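**Speed rule for handing over glass – do you use one?**

**jinfeng_ding** wrote:
Hello all. At Evthorpe we are writing our house rules for a humanoid that moves bottles between a desk and a mini freezer. My draft says: when the gripper holds any bottle, people stay 2 meters away, and the arm runs at half speed. Is this too strict? I could not find a clear rule for this size of load.

**rgodinho** wrote:
For me it is too strict on distance and too weak on the rest. Who may open the freezer door while the arm is moving? Who holds the stop button? I would write these first.

**liang_bench** wrote:
I disagree with Rui. Distance is the only rule that visitors really follow. We had 12 pages in February and people remembered one line of it, the tape on the floor.

**rgodinho** wrote:
Tape is fine, but tape does not say what happens when the grip slips. Glass and plastic should have separate lines in the document. Also write where the cables go. A person who steps back quickly looks at the arm and not at the floor.

**jinfeng_ding** wrote:
Thank you, both. I agree about glass and plastic, I will split section 4. Cables I had forgotten completely. Our setup, so that you can judge the distances:

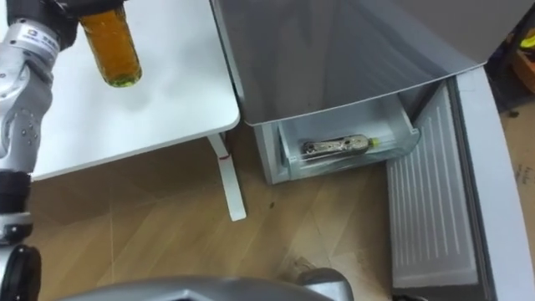
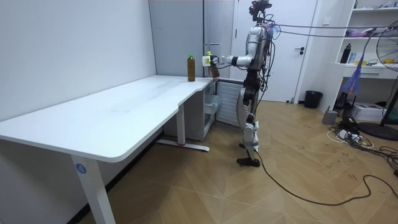 Rui Godinho answered that the draft still needs one named person per shift for the stop button, and that he would not sign it without this line. Half speed he can accept, if it is set in the controller and not left to the operator.

**liang_bench** wrote:
One name per shift, yes. I still want the tape.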